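Lerkex Kitchen Table Set

README

Welcome, and thank you for taking the time to read this before you start downloading things. The Lerkex Kitchen Table Set is a collection of pictures of everyday cooking gear being used, moved and put away on an ordinary tabletop. It grew out of a shared wish to have more pictures of pots and pans in the middle of being handled, the way they are in a real kitchen, and fewer of them posing neatly on a white background.

What's in it

There are 2000 pictures in this release, sorted into 16 folders. Each folder is named for the main activity, so you'll find things like pot_and_cooker, wiping_down and setting_out. We went back and forth on whether to sort by object or by activity, and Veronika Vincze talked the rest of us into activity — I'm glad she did, though it does mean that a pot can turn up in nearly any folder. If you are only after cookware, please search the labels and don't rely on the folder names.

The cookers are the small tabletop kind, and they come with a label of their own, separate from "stove." Pots and pans are labeled by body color and rim color where both can be made out. Tables get a color and a trim color. 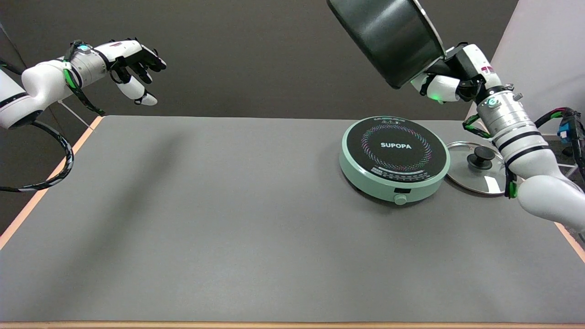
Sample from pot_and_cooker: dark gray pot with a silver rim, lifted and tilted, and a round mint-green induction cooker on the gray table.

A pot that is off the table gets the label "lifted," and if it leans as well, it also gets "tilted." We don't label what might be inside a pot unless the contents can be seen, so please don't read a tilted pot as a pouring one. Shadows on the tabletop are left unlabeled too. I know a few people would have liked them, and maybe they'll make it into a later version.

How it was labeled

Remo Ammann wrote the first label list over a long Tuesday with a great deal of tea, and it has been trimmed twice. Every picture was read by 2 people. Where they disagreed, the more general word won, so "pan or pot" is a proper label here and you will meet it often.

Known problems

The folder setting_out is thinner than we'd like. "Gray" and "dark gray" were used a little freely in the early batches, and 5 pictures in wiping_down still carry the old Csizmadia color names. They open fine, but a strict label check will complain about them.

Corrections are very welcome. Please send the picture name along with the label you think it should have, and Veronika will add it to the list for the April update.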